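Larkerer folding work table — two months in

Last updated 05/06/2018

I bought the Larkerer to replace a pasting table that had gone soft in the middle. I do small repairs at home, mostly lamps, clocks and the odd chair, and I wanted something I could put up in the back bedroom and take down again when people come to stay. I paid full price for it. The shop had the Womura next to it for £40 less and I went back and forth between them for a good while.

Putting it together is easy enough. The legs come folded flat under the top and the only job is fitting the cross brace, which takes two bolts and a spanner you have to supply yourself. The instructions are one sheet of drawings. Step 7 shows the brace the wrong way up, and if you follow it the legs won't lock. Turn it over and they do.

Once up, it is steady. I can saw on it with light pressure and plane a short edge without the thing walking across the floor. Heavy hammering is another matter — the top rings like a drum and small parts jump about. I put an old towel down for that.

The height is fixed and suits me standing, but my neighbour Yaa Mahama is a good bit shorter and found it tiring on the shoulders when she borrowed it to cover some cushions. She has the Didenko, which has legs you can set at different heights, and she prefers that. I tried hers for an evening. The legs are better but the top flexes if you lean on one corner, and the catches are stiff enough to hurt your thumbs.

The surface has held up fairly well. Wood glue peels off once it has set. Superglue doesn't, and I have a mark near the front edge which I made worse by going at it with a scraper. Tea wipes off. I wouldn't put a soldering iron anywhere near it without a mat. I use a separate board on top for anything fiddly, so screws don't roll away, and I'd suggest the same with any table of this sort.

Folding it up again is the part I like least. The locks on the legs need both hands and a knee, and the table is heavy for its size. The carry handle is on the long side and digs in going downstairs. There is no strap to keep it shut, so I tie it with a bit of cord.

I wrote to the makers about the instruction sheet and had a reply from Vichien Rattanakul, who said a new one was being printed and offered me a spare set of rubber feet. They came in the post the same week, so no complaints there.

Worth the money if you want something solid and don't have to move it every day. If you do, look at the Cedia, which is lighter, though I have only seen it in the shop.
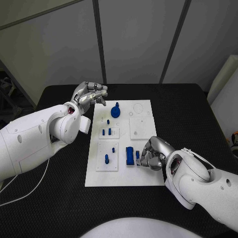
A white work board on a black table, with a small blue block at the fingertips of a silver robotic hand.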